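Visita a Ferkomham: qué hay que presupuestar antes de comprar pinzas manuales para recoger datos

Por Mireille Matar

En diciembre pasamos una mañana en las oficinas de Ferkomham, que desde hace un tiempo alquila y vende equipos de captura para entrenar robots manipuladores. Íbamos tres personas de compras y de ingeniería: Munther Hourani, Noura Twal y yo. El motivo era decidir si en Brirora metemos este material en el presupuesto del año que viene o si seguimos subcontratando las demostraciones, como hasta ahora.

Nos recibió Adaeze Uzor a las nueve y media. La visita duró hasta la hora de comer e incluyó una presentación corta, un rato en las salas de trabajo y una reunión sobre precios. Dejo aquí lo que apunté, ordenado por temas.

Lo que ofrecen

Ferkomham trabaja con pinzas que maneja una persona con la mano y que llevan su propia cámara. El operario hace la tarea, la cámara graba y esas grabaciones se usan después para enseñar al robot. La parte que nos interesaba es que no hace falta tener el brazo robótico montado para empezar. El brazo se puede comprar en el ejercicio siguiente, y eso cambia bastante el reparto del gasto.

Tienen dos modalidades. La primera es la compra del puesto completo: dos pinzas, cámara de cabeza, marcadores, cargadores y una maleta. La segunda es el alquiler mensual con mantenimiento incluido. El puesto completo sale por 2.714 euros sin impuestos, y el plazo de entrega que nos dieron es de 19 días laborables. En alquiler la permanencia mínima es de nueve meses, cosa que a Noura le pareció demasiado para una prueba.

Las piezas de desgaste van aparte en las dos modalidades. Son sobre todo las almohadillas y los dedos de la pinza. Pregunté por la duración media y no quisieron comprometerse con un dato, porque depende de lo que se agarre. Prometieron mandar los consumos de otro cliente, Ziltex, si este lo autoriza.

En la sala de trabajo

Después de la presentación pasamos a ver el trabajo. No es un laboratorio. Es un espacio de oficina con ladrillo visto, estanterías blancas y ventanas grandes, y según Adaeze lo escogieron así porque sus clientes quieren datos de interiores corrientes. Para nosotros tiene una consecuencia práctica: no habría que reservar una partida de obra ni acondicionar una nave. Con una habitación amueblada basta para empezar.

Sí conviene prever el tiempo de preparación. Cada puesto se calibra al principio del turno y otra vez después de la pausa. Hay que contar además con alguien que revise las grabaciones, y ese puesto no aparece en ninguna tarifa. Munther calcula que sería media jornada de una persona nuestra.

Los marcadores en blanco y negro que van fijados a las pinzas se imprimen y se pegan, y cuestan muy poco. Las cámaras son otra cosa: la reposición fuera de garantía es el gasto suelto más alto de la lista, y recomiendan tener una de reserva por cada dos puestos. 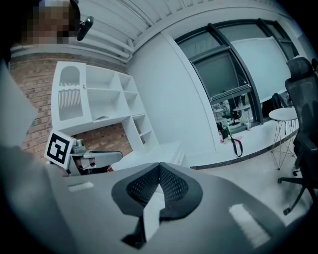 Costes que no vienen en la oferta

El almacenamiento es el primero. Un puesto genera hasta 64 GB por jornada, y nuestro servidor actual no está pensado para eso. Habría que ampliar discos o pagar nube, y sistemas todavía no ha dado una cifra.

El segundo es la formación. Ferkomham incluye una sesión de media jornada para los operarios y cobra las siguientes. Noura preguntó si podía formarse primero a una persona nuestra y que esta enseñara al resto. Dijeron que sí, sin coste añadido, pero no figura en el contrato tipo y hay que pedirlo por escrito.

El tercero es el seguro. El equipo en propiedad entra en nuestra póliza general; el alquilado, no. Lo confirmó después Abla Nassar, de administración.

Comparación con Fujimoto

Antes de la visita teníamos ya una oferta de Fujimoto. Su precio de compra es más bajo, pero no incluye la cámara de cabeza y el programa de sincronización se paga por licencia anual. A dos años las dos propuestas quedan muy cerca. A tres sale mejor Ferkomham, siempre que el desgaste de las almohadillas sea razonable, y eso es justamente lo que no sabemos.

El servicio técnico también pesa. Fujimoto obliga a enviar el equipo fuera para cualquier reparación. Ferkomham repara en el mismo edificio que visitamos y presta una unidad mientras tanto, aunque solo durante el primer año.

Qué hemos pedido

Nuestra propuesta para el presupuesto es comprar un solo puesto con una cámara de reserva y dejar el segundo condicionado a los resultados del primer semestre. El alquiler queda descartado mientras no bajen la permanencia. Hemos pedido a Adaeze una oferta revisada con la formación por escrito, el préstamo de equipo ampliado a dos años y el precio de las almohadillas en lotes. Abla la pasará a la hoja de inversiones en cuanto llegue, junto con la estimación de sistemas para el almacenamiento.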